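Wednesday, afternoon
Width fault on 017, and the stop on the bench arm

Arm tripped again during replay. Same symptom as last time: it runs clean through the approach, starts the grasp on the cloth, and at the close the force goes straight up until the safety stop cuts it. Peak in the log was more than 20 newtons, with nothing between the fingers except one layer of blanket. No damage that I can find. The left fingertip pad has a new crease in it and I have put it in the bin for worn pads so it doesn't get reused.

Arm was locked out at the wall switch while I looked at the hand. It stays locked out for replay until the last part of this entry is done. Teleop at low speed is OK.

First thought was the arm. Checked the force sensor against the test weight and it reads right. Checked the tool offset in the Plidotham controller and it matches the sheet taped to the cabinet. Swapped in the spare finger motor and got the same trip at the same point in the same episode. So the arm is doing what the file tells it to do, and the file is wrong.

Pulled up the width channel for the Hollier bedroom session in the Iyer viewer. The early episodes look normal: open, close on the cloth, hold, open, back to the same open value each time. Later on the open value is lower than it was, and the closed value goes below zero. A width below zero means the fingers have passed through each other. The replay code takes that number and asks the motor for it, and the motor keeps pushing.

The step is sudden. It sits between two episodes, so the video doesn't show what happened. Before it everything is good, after it everything is shifted by the same amount to the end of the session. That looks like a slip in the linkage. A slow drift from temperature would have a slope to it.
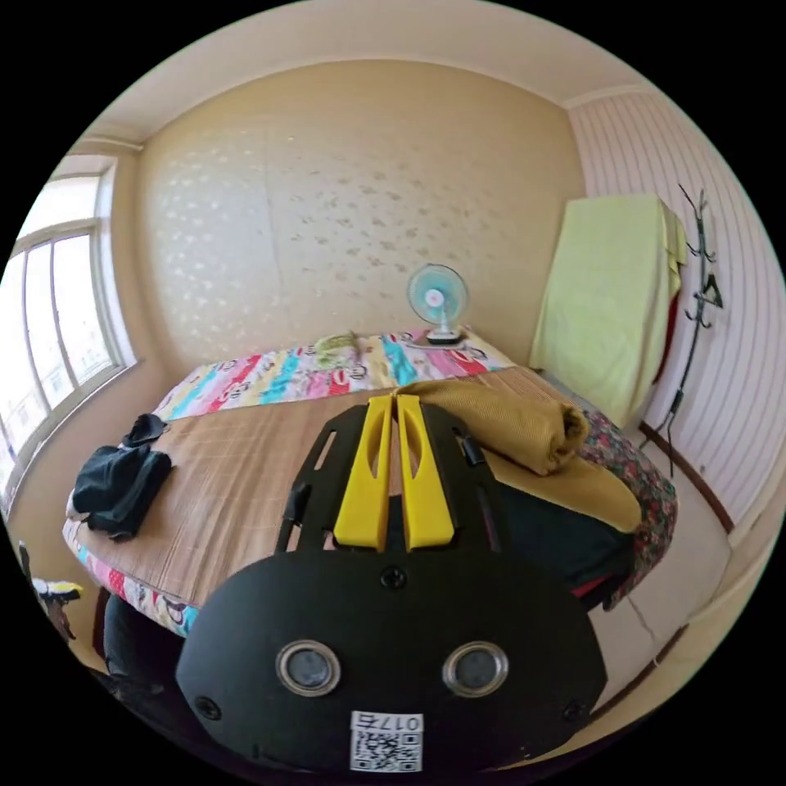
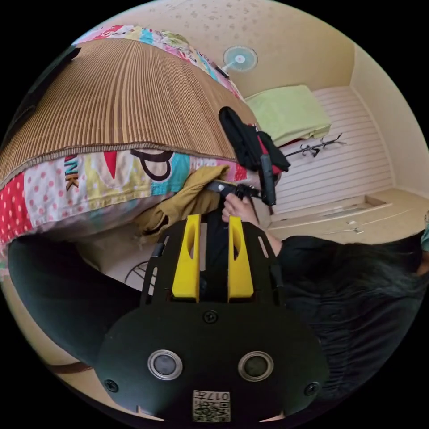

Went through the video next to the width trace to see if the fingers themselves had moved or only the number. Picked places where the fingers are wide open before and after the step and laid one still over the other. The fingers open to the same spot in both. So the hand was mechanically fine as far as the operator could feel, and the trigger would have felt normal too. No reason to expect anyone on site to catch it.

Took 017 apart on the bench. The small coupling between the finger slide and the encoder shaft was loose. With the slide held still I could turn the shaft by hand, stiff but it turned. Set screw was snug, no thread lock on it at all. The other hands I opened had the blue stuff on the screw. 017 was rebuilt in August when the slide was replaced, and the build sheet has the thread lock step ticked. Either it was missed or the wrong tube was used. Can't tell from here, and I'm not going to guess on the sheet.

To make it slip again I put the hand back together as it was and pushed the fingers hard against the stop, both ways. Nothing. Then tried knocking the fingertips sideways against the bench edge with the trigger held closed. Slipped on the third knock. The jump was smaller than in the session but in the same direction. A bump on a bed frame or a wall would do it, I think, but I don't have that one on record.

Why the checks didn't catch it:

The zero is taken once, at power-up, with the fingers closed. After that it is trusted until the hand is switched off. In this session the hand was on the whole time, including the battery swap, which is done hot. So one bad event spoiled everything behind it.

The upload check looks for missing frames, clock offset and tracking loss. It does not look at width except to see that the channel exists.

The replay code clamps the top of the width range and not the bottom. This is the one that bothers me. The floor was there in the old version. It was dropped when the controller changed over, and the comment above the empty line still says "clamp both ends."

Done today:

Put the lower clamp back. Width under zero now gets held at zero and raises a warning. If it stays under for longer than a blink the replay ends and the arm opens. Tested with the bad file, arm powered but with the fingers taken off. It stopped where it should.

Added the set screw to the battery swap card. Close the fingers fully and look at the number on the screen. If it isn't zero, stop recording and call Perkberg.

Wrote a quick script that takes the open value at the end of each episode and compares it with the first. Ran it over everything recorded with 017 after the rebuild. It flags 10 episodes, all from the Hollier session, all after the step. Nothing else from that hand.

Redid the coupling on 017 with thread lock. Leaving it clamped overnight. Don't pick it up off the rack even if it looks finished.

On the flagged episodes: the shift is constant, so the width could be corrected by adding the offset back. I tried it on three of them and the closed values land where they should. I still don't want them in the training set before someone other than me has looked at the traces. They are moved to the hold folder with a note. The pose data in them is good and can be used for the tracking work.

Correction to my entry from the last trip: I wrote that the blanket had bunched under the fingers and loaded the sensor. Wrong. Same file, same cause. Struck through and initialed.

Still open:

Knock test on every hand on the rack, not only 017. Same three knocks, trigger closed, read the zero before and after. Write both numbers on the card even when they match.

Ask Plidotham whether the controller can hold its own force ceiling on the finger motor. At the moment the only thing behind our code is the safety stop, and it should not be getting used as a grasp limit.

Replay test with the fingers back on, bad file first, slow, second person at the switch. Lockout tag stays on until that is signed.

Order more pads, the bin is nearly full.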